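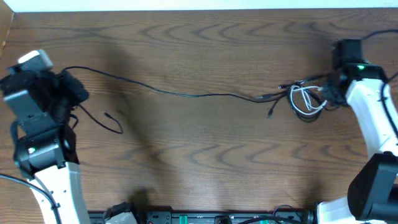
Wood grain, medium brown, white wall behind.

Looking after a wooden table – quick tips

Dust first, always. Soft dry cloth, go with the grain. Grit left on the top is what scratches it.

Spills – blot, don't rub. Red wine, beetroot, coffee, same deal. Then a barely damp cloth, then a dry one straight after.

White rings from mugs. Thin smear of mayo (yes), leave 30 minutes, wipe off. Faint ones usualy go the first time. Old ones might need 3 tries over a few days.

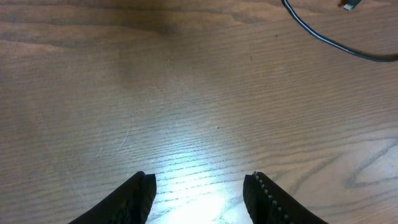 How often should I oil it?
Every September is enough for most oiled tables, plus a touch-up if the colour goes dull.

Oiling – thin coats. Thinner than you think. Leave it 14 hours between coats, overnight is easiest. Oily rags go flat outside to dry, never scrunched in the bin, they can catch fire. We used the Brudley oil last year, smells a bit but it dries hard.

Sticky patches mean too much oil. Rub back with a dry cotton rag – old T-shirt is fine.

Small dents in bare wood: damp cloth over the dent, warm iron, few seconds at a time. Dont try it on varnish.

Keep it out of direct sun, and away from the heater. Wood dries out and the joints go loose.

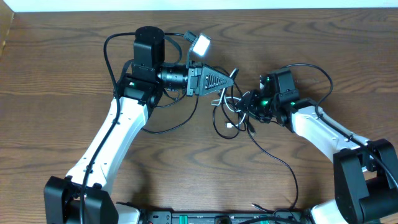

Swirly grain, warm brown finish.

Wax crayons for scratches – Lebrun do a set of 17 colours. Go one shade darker, buff, done.

Updated 7 Aug 2023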